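Re: [aphasia-groups] Was the talk in Flenholm worth going to?
Date: 5 July 2025

Hello all,

Retno asked on the list what we made of Lucrezia Ferraro's talk, and I've been itching to answer properly, so put the kettle on. I'll paste Retno's message in first for anyone who missed it.

> From: Retno Osman
> To: aphasia-groups
>
> Dear everyone,
>
> I couldn't get to Flenholm for the talk on conversation after stroke
> and I'm kicking myself. Did anyone go? I'm mostly after things we can
> use in a small group. We have eight regulars, three of whom have very
> little speech, and at the moment the chatty ones do most of the
> chatting. I end up jumping in to rescue people and then feeling bad
> about it on the bus home.
>
> Also, has anyone used the Gullano picture books? Our speech therapist
> has left and the replacement doesn't start until December, so we are
> making it up as we go along. And is it all right to have husbands and
> wives in the room? Ours are split on it.
>
> Thanks in advance,
> Retno

Yes, I went, and so did Yaw Acheampong and Lamisi Quaye from our group, and all three of us came home full of it. I can't remember when I last filled a notebook like that!
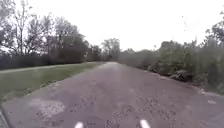

Gifty Ansah
Group leader, Asamoah Conversation Group

A bit of background first. Lucrezia worked as a hospital speech and language therapist for years before she moved over to community groups, and she talks like somebody who has sat through a lot of awkward silences and come to rather like them. The room was full, with people standing at the back, and a good few of those listening had aphasia themselves. She'd planned for that. Every slide had one line on it, in big letters, and she read it aloud, stopped, and let people write it down or take it in before she went on. It sounds like nothing but it changed the feel of the whole morning. I saw a man near me following every word with his finger on the handout.

Her main point was about time. She had timed how long people wait after asking somebody with aphasia a question before they fill the gap themselves, and most of us don't manage 2 seconds. She then made us all do it in pairs. One person asked what the other had eaten the night before, and the other had to answer without using any food words, while the first one kept quiet. Yaw was my partner and he was magnificent (he drew a fish, though I took it for a slipper). I lasted about as long as you'd expect. Retno, the jumping in to rescue people is something nearly all of us do, so please don't sit on that bus feeling bad.

What she suggests is to say out loud that you're happy to wait. Just that, "I'm happy to wait, take your time," and then look somewhere soft, at the table or at their hands, so the person isn't being stared at while they hunt for the word. If they want help they'll usually let you know, and you can agree a signal beforehand. One of her groups uses a flat palm for "leave me to it" and a turned-up palm for "go on, help". We tried it at our next session and Lamisi, whose speech comes and goes since her stroke, used the flat palm on me four times in the first quarter of an hour. I deserved every one.

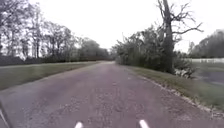 The road ahead, straight between the greenery

On the chatty ones doing the chatting: we have the same thing, and I'd been putting it down to personalities. Lucrezia thinks a lot of it comes from how the chairs are set out and what's on the table. If the only thing in the middle is a plate of biscuits then talking is the only way in. Put down a map, a local paper, a pack of photos, some pens and paper for everyone (everyone, including those who speak easily, so that writing and drawing don't mark anybody out) and there are five ways into the conversation.

She also splits the session. The first 20 minutes are in threes, with no more than one fluent speaker in each, and only after that does the whole group come together. By then the quieter ones have already said something to someone, in whatever way they say it, and it's much easier to carry that into the bigger circle. We've now done it twice. The first time was a muddle with people shifting chairs and nobody knowing which three they were in, so I'd advise having names on the tables before people arrive. The second time was lovely. A member who normally nods along told her whole three about her sister's wedding using a pencil, a handbag and two words.

Now the Gullano books. We have the set with the spiral binding and I like them very much, with one grumble. The food and travel pages are great and get used every week. The feelings pages are a bit childish for my taste, all round yellow faces, and one of our gentlemen pushed the book away and wouldn't look at it again that day. Yaw has been making our own pages instead, with photographs of members pulling the faces, and those get passed round with a lot of laughing. So my advice would be to borrow a set before you buy, and make your own for anything personal. I'm happy to post you ours for a month if you'd like it, Retno. Just send me an address off-list.
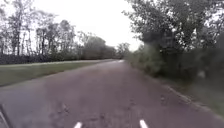 Darker patches on the asphalt

On husbands and wives, I've changed my mind a little. We used to say no partners, full stop, and I stand by why we said it - people do speak for each other when they've been married forty years, and they do it out of love. But Lucrezia pointed out that the partner is the one having most of the conversations for the rest of the week, so if they never see how the group does it, the good habits stay in the hall. Her way is to keep most sessions for members only and open the doors for one a month, with the partners doing the same pairs exercise we did. She puts couples in different pairs for that, by the way. She was quite firm about it!

We held our first open session with roughly 25 people in the room, which was a squeeze, and I was nervous. I needn't have been. Lamisi ran the pairs exercise herself from written cards, and her husband told me afterwards that he hadn't realised how often he finishes her sentences. She'd known for ages, of course.
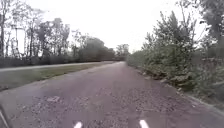
Money, handouts and what's next

Several of you asked me about funding in the tea break. Our small grant came from the Drillano Fund and it was £3,627, to be spent on room hire, transport for members who can't manage the bus, and printing. The form was long but the woman on the phone was very patient, and they will take an application by voice recording, which meant two of our members could speak for themselves on it. I'd love to see other funders do the same.

I have a scanned copy of Lucrezia's handout and she's said I may pass it on to groups as long as it isn't put up on a website. It's four sides, large print. If you want one, email me directly and please don't reply to the whole list, as last time my inbox nearly burst. Lamisi is typing up her cards for the pairs exercise as well and I'll send those along with it once she's happy with them.

A question back to you all, while I'm here. Does anybody have a good way of welcoming a new member halfway through the year, when the rest have got used to each other? We've two people joining us, one straight from the ward, and I'd like to do better than a name badge and a cup of tea. Retno, I'd be especially keen to hear how you do it with a group your size.

And do let us know how the waiting goes!

Warmest wishes,
Gifty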